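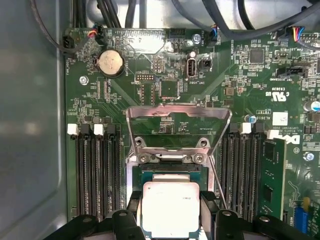
Buscar en esta web Buscar

Cómo calibrar el registro de la plegadora Plirnon antes de una tirada larga

Por Thandeka Mtshali
Julio

Voy rápido que tengo la máquina parada. Esto vale para la Plirnon de dos bolsas con alimentador de succión, la que usamos para dípticos y trípticos. Si la vuestra lleva el grupo de cuchilla, los pasos 1 a 4 son iguales y el resto no.

Lo que hace falta: papel de la misma resma que la tirada (la misma, no "parecido"), una regla metálica, alcohol isopropílico, un trapo sin pelusa, el manual abierto por la tabla de gramajes. Y paciencia.

1. Limpiar rodillos. Máquina desconectada. Alcohol en el trapo, nunca directo sobre la goma. Girar con el volante manual y repasar hasta que el trapo salga limpio. Con estucado brillo hay que repetirlo cada 2000 hojas, con offset aguanta bastante más.

2. Airear el papel. Abanicar los cuatro lados. Montón recto contra la escuadra izquierda, la derecha con una pizca de holgura. Si aprieta, la hoja entra torcida y luego nos volvemos locos con las bolsas cuando el problema estaba en la mesa.

3. Separación de rodillos. Una tira del mismo papel en cada palanca. Para un pliegue simple, una tira en la primera y dos en la segunda. Para tríptico mirar la tabla, que cambia según sea envolvente o en zigzag.

4. Topes de bolsa. Bolsa 1 a la medida del primer pliegue. Para un A4 en díptico, 148,5 mm. Bolsa 2 cerrada con el deflector. Apretar los tornillos moleteados a mano, sin alicates, que se pasan de rosca.

5. Primera prueba. Cinco hojas a velocidad mínima. Tirar las dos primeras, medir las otras tres. Si las tres dan distinto, volver al paso 2. Si las tres dan el mismo error, es tope: tornillo micrométrico, media vuelta, otras cinco hojas.

6. Escuadra. Doblar, mirar las esquinas. Si abre por arriba, corregir el ángulo de la bolsa. Si abre igual por los dos lados no es ángulo, es medida. Un cuarto de vuelta cada vez y apuntarlo, porque luego no hay quien se acuerde de dónde estaba.

7. Subir velocidad poco a poco. El pliegue se mueve al acelerar, siempre. Hay que volver a medir a la velocidad real de trabajo. Yo ajusto, dejo correr 400 hojas y mido otra vez, con los rodillos ya calientes.

8. Guardar el trabajo en el panel. Menú, Memoria, Nuevo. Poned un nombre que se entienda, con gramaje y formato. En la nuestra había un "prueba buena" y tres "prueba buena 2", no os digo mas.

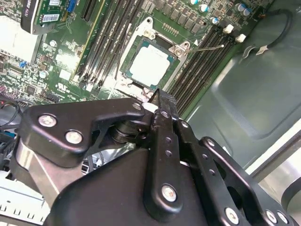 Potgieter: en el paso 3 yo no pondría la tira seca en papeles de más de 170 gramos, me marcaba la hoja todo el rato. Abro un punto más la segunda palanca y compruebo que no patine. Y el hendido antes de plegar, si no la fibra se rompe en el lomo por mucho que calibres.

Lo del hendido cierto, se me pasó ponerlo. A partir de 170 g, hendir siempre y que el pliegue vaya a favor de fibra. Lo del punto extra lo he probado con un mate y bien, con brillo patinaba un poco.

Errores tipicos

Hoja doble: bajar succión, aumentar aire de separación.
Error E-3531 al arrancar: en nuestra máquina era polvo en la fotocélula de salida. Soplar, pasar bastoncillo, reiniciar.
Arrugas en la cola: casi siempre rodillo sucio de un lado.
Sale rayada: mirar las ruedas de la salida, suelen ir demasiado apretadas.

Si el contador no cuadra con lo entregado, restad las hojas de prueba antes de echarle la culpa al alimentador.

Última actualización: julio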